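Is a Faster Chip Always Better?

A chip is the part of a computer that does the sums. Ads love to tell you how fast it is. Should you believe them? Sometimes. Let's poke at it.

Take the Plundance, a tiny computer board made by Loven. The box says it is "up to 100 percent faster" than the old one. Look hard at two little words: "up to." They mean the best score it ever got, on one test. Your game might run a lot faster, or a tiny bit faster, or just the same.

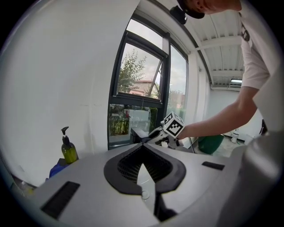

Page last changed: September

Who ran the test? Loven did. Would you let a kid grade her own spelling quiz? Maybe, but you'd want to check it.

Then there is the big number on the back of the box: 3,187 points. Points for what? The box doesn't say. A number with no explanation is just decoration.

A computer also needs memory, which is where it keeps the things it is working on. If memory is too small, a quick chip sits and waits. 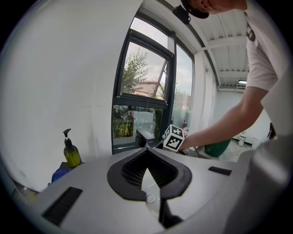 Photo credit: Fundudis / Bermúdez

Try asking these before anybody in your house spends money:

Faster at what?
Who did the testing?
Can the old one already do what I want?

If all you do is write stories and draw, the old board may be fine. Loven would like you to think it isn't. Loven sells boards.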